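## Setting up geo-targeted ads for a bulky waste collection

These steps cover a paid social campaign for one collection zone. They assume the booking form is live and the ad account has billing set up. The worked figures come from the Vestuto zone, which has 2722 households.

### 1. Export the zone boundary

Open Prondeo and select the zone. Export postal codes only. Street-level exports fail on upload if the file has more than 250 rows.

### 2. Build the audience

- Paste the postal codes into the location field.
- Set location type to "People living in this area."
- Leave age and interests blank.
- Exclude the Boros depot postal code, which has no residential addresses.

### 3. Tag the booking link

Add a source tag and a zone tag to the form URL:

`?src=paid&zone=vestuto`

Use lower case. The booking report treats `Vestuto` and `vestuto` as two zones.

### 4. Set budget and schedule

Start at $50 per day. Run ads from 5 p.m. to 10 p.m. and stop them two days before the collection. The crew list closes at noon the day before, and late bookings have to be moved by hand.

### 5. Write the ad

Name the items accepted in the first line: mattresses, sofas, tables, white goods. Put the fee in the second. Do not use "free" if any item carries a charge.

### 6. Check results

Filter the booking report by `src=paid`. The February run in Vestuto produced 151 bookings. If a zone shows clicks but no bookings after three days, test the form on a phone before changing the ad.

Keep the export, the ad text and the final report together under the zone name. Gunar zones use the same layout.

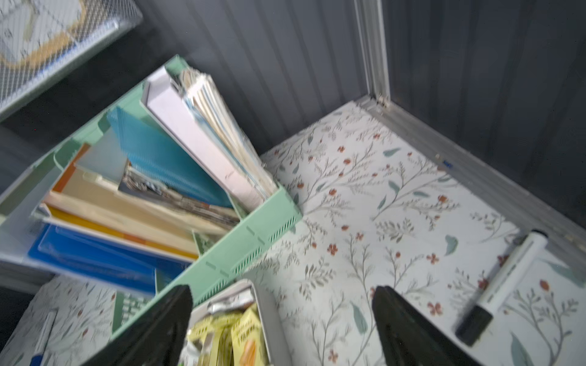 *Documents and folders in a mint-green file organizer.*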